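# Teaching a two-arm setup to sort cable bundles: keep recording by remote control, or move the arms by hand?

**Lemlem Adugna**

Hi all! Longtime reader, first time posting over here in the arms and grippers section. I've got a two-arm bench (both arms bolted to a frame around a wood table) and I'm trying to teach it to take coiled cables out of a gray plastic bin and put them down on the table one at a time. Charging cables, power cords, a couple of fat black ones with a hook-and-loop strap, that sort of thing. Eventually it should put them back too, but let's not get ahead of ourselves.

So far I've been driving it with a pair of leader arms, the small ones you hold and the big ones copy you. I log everything with Zokura, which plays the runs back nicely and lets me trim the starts and ends. I've recorded 40 runs and trained on them twice, and the result is... meh. It goes over the bin fine and then it sort of dithers. It'll dip, come up, dip again, and if it does grab something it usually drags a second cable out by the connector.

My own driving isn't great either. I can't feel anything through the leaders, so I squeeze harder than I need to, and I hesitate right above the pile while I figure out which loop belongs to which bundle. A friend who works with bigger arms told me to forget remote control and just grab the arm and push it through the motion (kinesthetic teaching, I think that's the proper name). That sounds lovely, because then I'd feel when the fingers touch the bin. But I have two arms and, well, two hands, and I'd be standing in front of my own cameras the whole time.

What would you do? Keep going with the leaders and get better at it, or switch? And is 40 just a silly small number? I have time for maybe an hour a day, late in the evening, after my kid's asleep. The training part I can leave on overnight, so that's not the bottleneck, I am.

Oh, and for the record, the arms hold position on their own but they're stiff to push unless I turn on the gravity mode, and in gravity mode the left one sags a little at the elbow. I've tried recalibrating it. It still sags.

---

**Teresa Meireles**

Hello Lemlem, welcome! I spent most of last winter on nearly the same job (mine was headphones and phone cords in a shoebox, for a little project called Endale) so I have Opinions.

Stay with the leaders. Moving the arm by hand is great for one arm doing one thing that doesn't change much, like wiping or pressing or putting a peg in a hole. For cables in a bin you want both arms free, you want your body out of the camera views, and you want the recorded motion to be what the motors really did. If your hands are in every training picture and then they aren't there when it runs by itself, the policy notices. Ask me how I know! I lost two weeks to that one.

And the dithering is very likely coming from you. I don't mean that in a mean way, mine did exactly the same. If you hover above the pile and think, you've recorded hovering, and it learns that hovering is part of the task. So do your thinking before you hit record. Look in the bin, pick your bundle, pick where on the bundle you're going to pinch, decide where it's going to land, and then start. If you change your mind halfway, stop and throw that run out. I threw out 14 in one evening once and the next training was better for it.

Some other things that helped me:

- Pinch across the tie or the strap if there is one. Loops slide and spread, and then you pull up half a bundle with a connector swinging off the end.
- Go down with the fingers only a bit wider than the bundle. Wide open fingers bring up neighbors.
- Lift straight up and wait a beat above the rim before going sideways. If something's hooked, that's when you'll see it, and you can lower it and go again. Do keep a few of those recoveries in! They're different from hovering, because you're fixing something.
- Put the bundles down with a gap between them and all pointing more or less the same way. I was just dropping mine anywhere, and then the "put it back" half of the job was miserable.
- Shuffle the bin between runs. I got lazy and kept putting the big black one on top.

On the number, 40 is small for a bin but it's plenty to find out whether you're doing it right. I'd do 20 clean ones with only three bundles in the bin, train, watch it, then add more. I ended up with a lot more than that, but if I'd started over with what I know now I could have skipped a good chunk.

About feeling nothing through the leaders: yeah, it's annoying. I put a small screen right next to the leaders with just the wrist view on it, and I drive off that for the last few inches and off the table for everything else. Your eyes have to do the work your fingertips can't. Also slow down. You can play it back faster later, Zokura has a setting for it (under the run options, it's a bit hidden).

I dug up these from my bench once I'd moved on from the shoebox to a proper bin of cables: 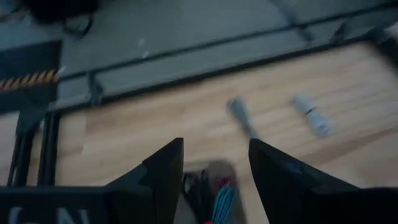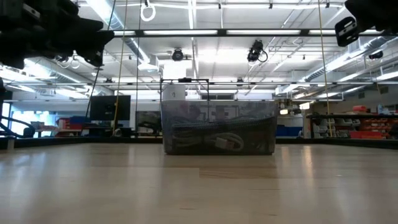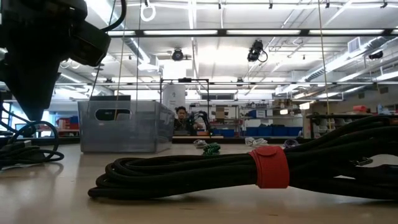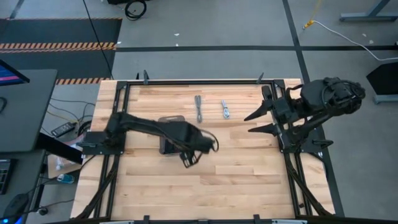
So yes, stick with it for another couple of weeks at least. The one place I would use your hands is for working out a home pose. Put it in gravity mode, push both arms to where you'd like every run to begin, save that, and have it go there by itself before each recording. I used to start from wherever I'd left the arms and it cost me a lot of wobble in the first seconds. With a sagging elbow I'd check the saved pose with gravity mode off again, in case it dropped while you were saving.

If you want, post one of your runs, a bad one preferably, and I'll have a look at where it goes wrong. I'm usually on after 9 pm too.

---

**rudstead_bench**

I'd go the other way, or half of it. We do it by hand at Rudstead for single-arm stuff and people who've never touched a robot pick it up in an afternoon, whereas with leaders they need days before the runs are any good. You could teach one arm by hand, play it back with nobody in view, and record the cameras during the playback. That gets rid of the hands-in-the-picture problem Teresa mentioned. It only works if you put the bin back exactly how it was, and with cables that's going to be a pain, I'll give her that.

Agree about throwing out the bad ones.

---

**Zulska**

try a smaller number of cables and check your gripper pads aren't worn, mine were shiny as glass and nothing would stay in them. new pads, same policy, way better. didn't retrain or anything

also 2,000 runs is what I have for mine and it still drops the thin ones lol so don't feel bad about 40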